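So the Bravo cell is back up, in the simulator anyway. Hekik say the new gripper pads "sort out plate handling". I've read that sentence in three release notes now. Notes for anyone else who looks after one of these.

Job one was pad spacing. The default closes on the plate as if every plate were the same width. They aren't. I opened it up, then brought it in a bit at a time until the hold looked fair on both sides.
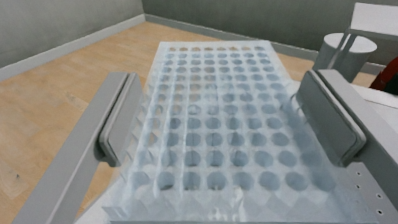 I ran 140 pick and place cycles on that setting. Clean log. I'd be more impressed if the model knew anything about static, or lids, or a plate someone has leaned on.

Job two, the holder. Ákos Hegedűs at Drukeck reckons you can teach its position once and forget it. I taught it in October and checked again on 11th November. The stored height was off. Small, but I hadn't touched it, so who did? An update, I suspect.

Also: set the release point before the retreat. Fingers wide first, then up. The stock routine blends the two moves to save time and I don't trust it.

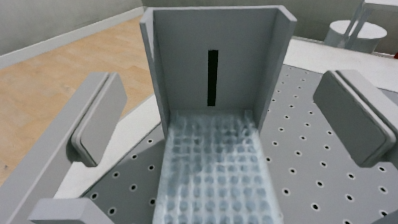 Re-taught, saved under a new name, old file kept. Please keep your old files.

Next is 500 cycles overnight with the speed put back up. Fokbridge claim theirs runs for weeks with no re-teaching. Fine, show me the log. All of it, including the bits where somebody pressed reset.

Will post the numbers whichever way they go.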